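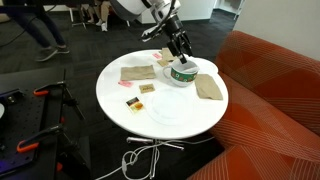 Before you price a single arm, go and look hard at the table it will be working over. I have helped plan three of these little tabletop setups now, the latest for Oi-ling Wan's break room in Lorkirville, and every time the money that hurt was the money we forgot to write down.

Tips for the shopping list

Start with the chores. Write out what you want picked up, in plain words — mug, plate, napkin, tea packet. A mug has a nice handle and forgives a clumsy grip. A flat packet does not, so ask the seller to show you one being lifted before you sign anything.

Buy the fingers you need first and the arm second. Oi-ling did it the other way and spent the difference on adapters.

Put in a line for clamps, spare cables and power cords. We allowed $40 and spent $100, and I still had to bring two clamps from my own garage!

Measure the reach with the arm folded as well as stretched out. Chairs, sofas and people's knees all want that same space, and moving a sofa twice in one afternoon is no fun at my age.

Set aside $200 for things to practice on. Plates get chipped, napkins get used up, and clear dishes on a white top are a trial for any vision system I've met (bring a colored one along and compare).

Ask about service visits. Lirance quoted us $544 a year, and Po-yen Yau, bless him, talked them into including the August check-up.

Leave a little in the pot for the second month. You will know by then which part is annoying you, and it's nice to be able to just go ahead and replace it.

Filed under: Workshop, Planning ahead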